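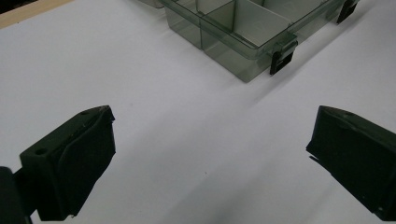
Small parts storage: changes to labeling and reorder points

The stockroom at Beddoe moves to the new labeling scheme in December. The scheme covers fasteners, O-rings, ferrules, fuses and terminal blocks. It does not cover anything kept in the flammables cabinet or anything issued by serial number.

The old labels carried a supplier part number and a short description. Supplier numbers change when a supplier changes, and the Fikov contract ended in spring, so a large share of the existing labels now point to a catalog we no longer buy from. The new labels carry an internal number of six characters. The first two give the family, the next three give the item, and the last is a check character. Supplier numbers are kept in the stock database only.

Afaf Sleiman has finished the cross-reference for the metric fasteners, which comes to 924 lines. Inch sizes will follow. Until they do, inch fasteners keep their old labels and should be booked out under the old numbers. Please do not write new numbers on old labels by hand. The scanner reads the printed code, and the two records then disagree.

Thread pitch is now part of the description for every metric screw, including coarse pitch. Under the old system a coarse pitch was assumed when none was given. That led to M8 fine screws being returned to the M8 coarse compartment at Faduscombe, and Jarrah McPhee had to gauge the whole lot before it could be issued again.
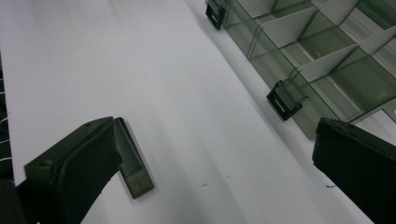 Compartment organizer on a white tabletop.

Reorder points have been recalculated from issue records. For most items the reorder point is now average weekly use multiplied by supplier lead time in weeks, plus a safety quantity of two weeks' use. Items with a lead time of three days or less carry no safety quantity. Stainless washers are packed in bags of 200, so their order quantity is rounded up to the next full bag. A partly used bag counts as loose stock and is entered by weight.

Counting by weight needs a clean reference sample. Tare the empty container first, then weigh at least ten pieces to set the unit weight. Do not use this method for nylon parts. They take up moisture from the air, and the unit weight drifts enough to throw off a large count.

Gwilym Lewis at Tolberg has asked whether mixed assortments can be given a single number. They cannot. Each size is a separate item and has its own reorder point. An assortment bought as a kit should be split on receipt and booked in by size.

Corrections to the cross-reference go to Afaf. Questions about reorder points go to Afonso Gouveia, with the internal number and the site in the subject line.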